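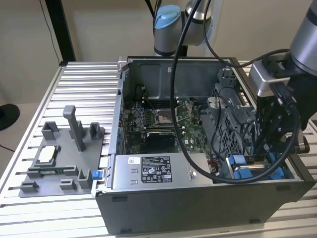
Open tower on its side on the slotted bench, CPU socket empty.

18 Apr 2023

Spent nearly the whole day on the Pokell phones again, and I'm a bit sick of them! The Isano 3 update went out to our test group and the complaints started before lunch. Mostly it's Wi-Fi dropping when the screen locks, plus the keyboard lagging in the mail app (I get that one on my own phone too, drives me nuts).

Yurani went through the forum thread, 653 posts so far, and reckons around 200 are the Wi-Fi thing. The rest is people arguing about the new icons.

Tried the usual on two handsets. Forgetting the network and rejoining did nothing. Network settings reset held for a couple of hours on the first one, then it dropped again. Second one is still fine as I write this, but I've also got Bluetooth off on it, so I can't say which change did it. Should have done one at a time, I know, I know.

Brayan wants to try the same build with the Skov router instead of the Briria, same channel, same password. Good idea. He's got the spare charger as well, please bring it back!

To do: battery log overnight, screen locked, Bluetooth back on. Ask Pokell if the fix is still planned for June.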